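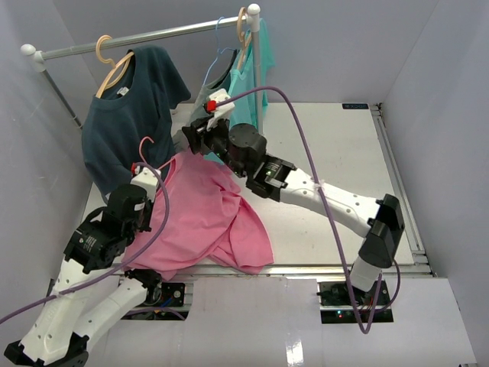
Just fold the T-shirts, says a reader who wrote in after my last column, a T-shirt doesn't need a hanger, a T-shirt needs a drawer, and the drawer costs nothing extra. Three more paragraphs in that vein. She signs off by telling me hangers are for people with ironing boards.

Well. I don't own an ironing board. I hang my T-shirts anyway and I'm going to argue for it, fast, before the dryer buzzes.

Posted November 5, 2024, from the kitchen table in Gilbert

My case against the drawer. You open it, you want the blue one, the blue one is at the bottom. You pull. Everything above it comes along, or half comes along, and now you have a drawer of half-folded shirts that you push shut with your hip. By the end of the week it's a nest. I lived that way for 19 years. Good drawers too, deep ones, my mother's dresser.

Then we moved to the apartment on Flisden Street and the dresser wouldn't go up the stairs. So, a rail. A cheap short one from Lendance, metal, the kind you set down wherever there's room. I meant it to last until December. Never bought another dresser.

What changed is that I started wearing all my clothes. The ugly green one, the one from the Zevcombe fun run, all of them. If it's on the rail you see it. If you see it you wear it, or you get sick of looking at it and give it away. Either one is fine with me. A drawer lets you keep a shirt for years without ever making up your mind about it.

Yes, hanging takes longer. I'll give my reader that. A shirt straight out of the basket has no shape at all, you get hold of what you think is the neck and it's a sleeve. You turn it over, it's the other sleeve. Lay it flat first, that's my whole method. Flat on a table or the bed, find the collar, then the hanger goes up from the bottom hem and out through the neck. Not down through the neck! That's how you get a stretched collar, and a stretched collar is the one good argument against hangers I ever hear, and it's the fault of the person, not the hanger.
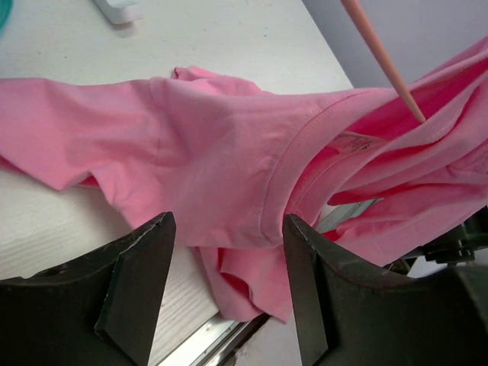 Bottom hem, then up. One shoulder, other shoulder, give it a shake. My kids could do it at 7 and they were not gifted in this area.

Soft knits are slower than stiff ones, I admit. A stiff cotton shirt more or less holds still for you. A soft one slides and bunches and you think the shoulder is on and it isnt. You have to go back and feel for the seam. Fine. It's still one shirt. It is still less fuss than folding it in thirds, then stacking it, then digging it out, then folding it again because you dug it out.

Now hangers. People get very grand about hangers. There's a store at the Zevcombe mall that sells a matching set for over 183 dollars, velvet, all one color, and I stood there holding the box for longer than I'd like to admit. Matching hangers look lovely in a magazine. In a real closet, you've got wood ones and plastic ones and the skinny ones that came with something, and the shirts do not care. I like a mix. My wood ones go to the heavy things, sweatshirts mostly, anything with long sleeves dragging it down. The skinny plastic ones are for T-shirts. No system past that.

And a short rail. This is the part I'd fight over. A long rail fills up, same as a long drawer. On a short one you run out of room right away and something has to go.
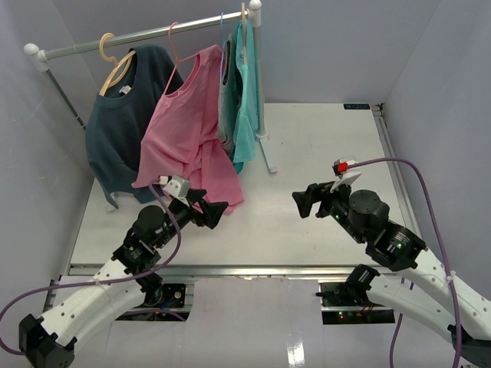 Which is the real reason I won't go back. It's a limit I can look at. When the shirts are squashed so tight that I can't get a hand between them, I stop buying shirts. With the dresser I never knew when to stop, there was always another inch if you leaned on it.

What I'd still put in a drawer: socks, underwear, pajamas. Big wool sweaters, definately, they grow at the shoulders if you hang them. Swimsuits I have no opinion on.

So to my reader, keep your drawer, if your blue shirt is on top every morning then you're a better folder than me. But don't tell me it costs nothing extra. It cost me a lot of shirts I forgot I had.

Dryer's buzzing. Going.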